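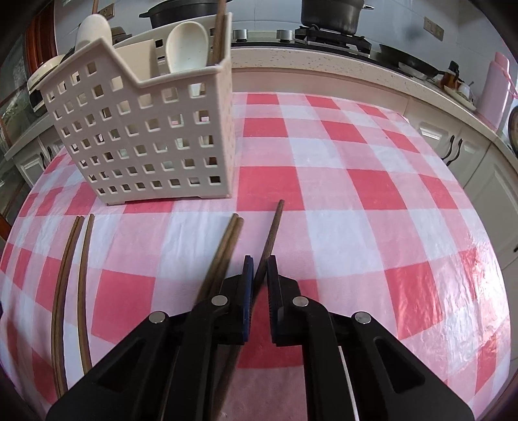
Dark wooden chopstick on the checkered tablecloth

How do I get the white haze off dark wooden chopsticks?

Posted by Tiêu on February 25, 2018

I have a set of dark wooden chopsticks that I bought in January at a housewares shop called Miranano. They were fine for the first couple of weeks. Now most of the set has a cloudy white film on it, mainly on the lower half, and the tips feel fuzzy when I run a finger over them. I wash them by hand most nights, but I'll admit they have gone through the dishwasher a few times when I was tired.

I tried soaking one pair in vinegar and water for an hour. The haze looked better while they were wet and came right back when they dried. The packaging is long gone and the shop could only tell me they were "natural wood, oil finish."

Can I sand these and oil them again at home, and if so what grit and what oil? They get used for food, so I don't want anything that shouldn't go in a mouth. Also, is the fuzz safe or should I throw them out? They weren't expensive but I like the length.

Clindus
14 replies posted

The fuzz is raised grain. Water swells the wood fibers and they stand up when it dries. The dishwasher does it faster on account of the heat and the detergent, which also strips the oil. With the oil gone the wood looks pale and dusty, and that is most of your haze. If you have hard water, some of it may be minerals too.

You can fix this in an evening plus drying time.

Wash them in warm water with a little dish soap and let them dry overnight. Don't start on damp wood, it just tears.

Sand along the length with 200 grit, never across. Fold the paper around the stick and pull toward the tip. Go easy at the tip, you can take the shape off it in a few strokes. Then do the same with 400 grit until it feels smooth.

Wipe off all the dust with a barely damp cloth and let them dry again.

Put on food-grade mineral oil with a paper towel, leave it for a few hours, wipe off the extra. Do a second coat the next day. They will look much darker right away.

Mineral oil never hardens, so you will need to redo it now and then. Walnut oil does harden but takes longer, and skip it if anyone at your table has a nut allergy. I would not use olive oil or other cooking oils, they go sticky and start to smell.

One check first: rub a hidden spot near the thick end with the 400. If it comes off in shiny flakes, you have lacquer and not oil, and I would not sand it. Flaking lacquer on the eating end means replace them.

As for safe, raised grain by itself is fine. Throw out any with cracks, black spots, or a sour smell that stays after washing - those don't sand out.

Timuro
41 replies posted

Just buy new ones. Life is short. Mine are stainless and go in the dishwasher every day. They are slippery with noodles though.

Tiêu
original poster

Thanks. I did the test and there were no flakes, so I did one pair tonight with the 200 and then the 400. The fuzz is gone. First coat of oil is on. One stick from another pair has a crack near the tip, so that pair is down to a single and I'll probably use it to stake a seedling.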